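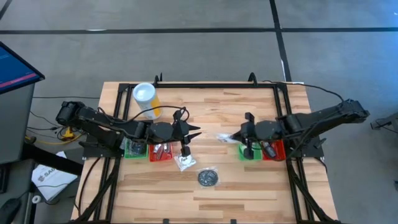

Home Blog Bench Notes Archive About

4 min read

My favorite part of looking after a two-arm cell is the morning check, and I will happily talk about it to anyone who stands still long enough. Ours is called Cido (Rochelle Partington picked the name and it stuck before the rest of us got a vote!) and it gets its check at 9 every morning, before we ask it to sort a single bag. The first job is getting both arms out level over the table with the grippers facing each other. With the jaws pointing at one another like that, you can sight straight across from one to the other, and a sagging wrist shows up right away. I used to do this with a ruler. Now I crouch at the edge of the table, close one eye and squint – it takes a minute and I've come to trust it.

Next comes the part I put off for months when I was new, which is the cables. Every joint on the arm is a chance for a cable to get pinched, so I move one joint at a time, slowly, all the way out and all the way back, with my other hand near the stop button. What you want is a loose arc that never goes tight and never drops low enough for a gripper to catch it. In February we had a nasty little fault where the left wrist would drop out for a split second and come back as if nothing had happened. I swapped the controller settings, I swapped the power lead, I blamed the software (sorry, Rhys). It was a cable tie I had pulled too snug at the elbow. Two seconds with the side cutters and the fault was gone. I was so happy I made everyone come and look at the cut tie.

Then the mounting bolts. Rhys Paewai marks each one with a stripe of paint pen across the head and onto the bracket, so if a bolt creeps, the stripe breaks and you see it from standing height. Do this on your own machine today, it's wonderful! We found two broken stripes last month, both at the shoulder, where all the weight swings.

After that I bring one arm down to the table for the height check, with a soft bag out in the open between the bins.

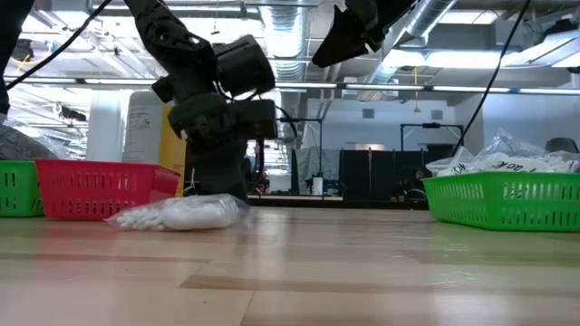 Arm down by the bag of cotton swabs, red and green baskets to either side.

I like something squashy for this one. If the height is set a little low, a soft bag forgives you, and you can fix the number before you go near anything hard. I lower in small steps, up to 10 of them, and write the final height in the notebook next to yesterday's. A slow drift over a week tells me more than any one reading does.

Next time I want to get into cleaning the gripper fingers, including what we use on them and the one wipe I'll never buy again. Rochelle has opinions on that too, so it may be a long one.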